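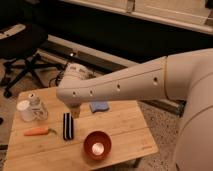 Give me a bare tabletop with a carrot on it and I'm happy. I mean it! I've become a total convert to the table nobody has dressed up — a cup, a bowl, a sponge within reach, and pale wood showing between them.

For years I did the opposite. When I moved into the apartment on Garba Street I had a runner, a fruit stand, candles, a tray for the mail and a second tray for whatever fell off the first. Then one March I cleared the lot to fix a wobbly leg, and I never put it back. I got 40 inches of working space out of that, and I started cooking at the table again, chopping and talking and spilling things.

And please, leave the sponge out. People hide sponges as if they were shameful, under the sink in a little caddy with a lid, and then the spill sits there until after dinner. A blue sponge next to a red bowl looks great anyway (so cheerful!), and you'll wipe up twice as often if you can just grab it.

Same goes for color. The magazines keep selling us beige on beige, and I paid 86 dollars for a Lunov serving bowl the shade of wet sand that I never once wanted to eat out of. My favorite is a red one from the Prititz flea market, 7 dollars, chipped on the foot. Soup in it, carrots in it, keys in it when I'm in a hurry — it's been in use every day since I got it home.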